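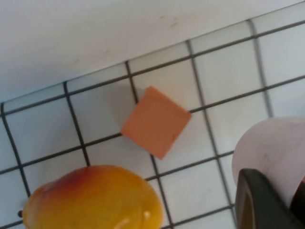 Grid Table Gallery

Pavithra Pillai, Feb 4, 2020

The long table in the back room at Tallitz has a squared top, and people who come through keep asking what it looks like in use. The full set has 117 pictures and is kept in the Pleltitz folder under item 587.

We use the table for small everyday things: fruit, cups, sponges, bits of colored sheet. They are picked up, put in a cup or next to it, and cleared away again. The squares make it easy to say where something was. "Two over from the cup" is enough for most notes, and it saves measuring.

Fruit is bought the same week and goes into the staff kitchen afterward. Mangoes roll less than you would think. Small citrus rolls more, so it usually gets set down last.

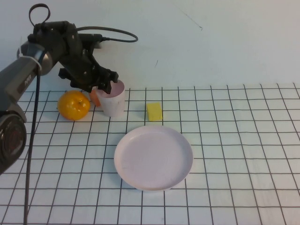

White cup on the grid, with a small orange citrus fruit to its left and a yellow sponge off to the right.

The cup is one of the plain ones from the Osei order. We have 8 of them and they all get used. The sponges come in a bag from Arkow and are good for this kind of work because they are light and keep still when set down. They get replaced when the corners start to crumble.

Anyone setting up should wipe the top first with a barely damp cloth and let it dry. Do not use the spray cleaner on the lines. Start with the cup, then place the other items, and leave at least one open square between them unless the sheet says they should touch. 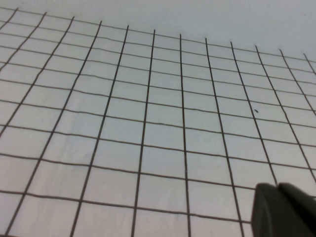 A stretch of open squares, with one tiny dark speck toward the right. The lines are a little wavy in places.

Specks like that can be crumbs or pen marks. Try a dry cloth before anything else. If it stays, write it on the card by the door with the row and column so the next person doesn't scrub at it too.

The next group of pictures goes up in July. Prints can be ordered through the Tallitz front desk at 300 dpi.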